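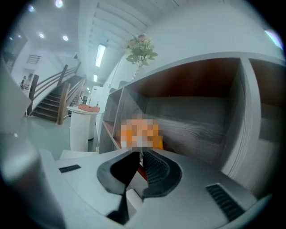 Something orange between two black finger pads.

Now then, a bit of cheerful news for anyone who, like me, needs a nudge to get out of bed and do their job! Kinden library is putting up a wall of work mottoes, and it wants ours. You've got until 21st March to send one in, and the wall itself opens in June, in the long corridor by the reading room (the one with the squeaky floor).

The idea is lovely and simple. You write down the saying that keeps you going at work, whether it came from a book, a song, your gran or the back of a van, and you pop it in the box at the front desk. It has to be 21 words or fewer, and they're very firm on that, as I found when I tried to hand over half a poem. The library will pick 100 of them to be painted up in big letters, and 40 of those places are being kept for under-sixteens, so do get the children scribbling.

I went along to have a nose at what's come in so far and ended up staying far too long. There were over 5 sheets pinned up by the desk already, all in different handwriting, and I read every one of them. My favourite said "Start with the job you're dodging", and I felt very told off by it. Another just said "Kettle first", and I can't argue with that either. Plenty were about patience, a fair few about being kind to whoever's on the early shift, and one was about sharpening your tools that I had to read twice before I got it.
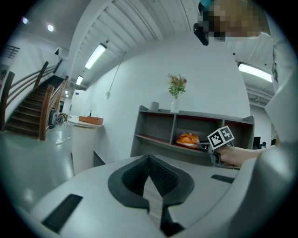
The orange cat toy on its shelf, with a hand-held gripper pointing its way.

The paint is coming from Butora, the decorating shop on the hill, and the lettering is being done by Caputo, the sign firm down by the station, who did the new bakery front and made a smashing job of it. If it all goes well, the branch at Sidberg would like a wall of its own next year, although theirs is mostly windows so I'm not sure where they'd put it.

You can send in more than one, by the way, but each needs its own slip, and you don't have to sign it if you're shy. I've put in two. One is what my first boss used to say every morning while she was unlocking the shop, and the other I made up on the bus and already wish I'd worded better. Slips are at the front desk, and there are pens too, though bring your own if you're fussy about ink!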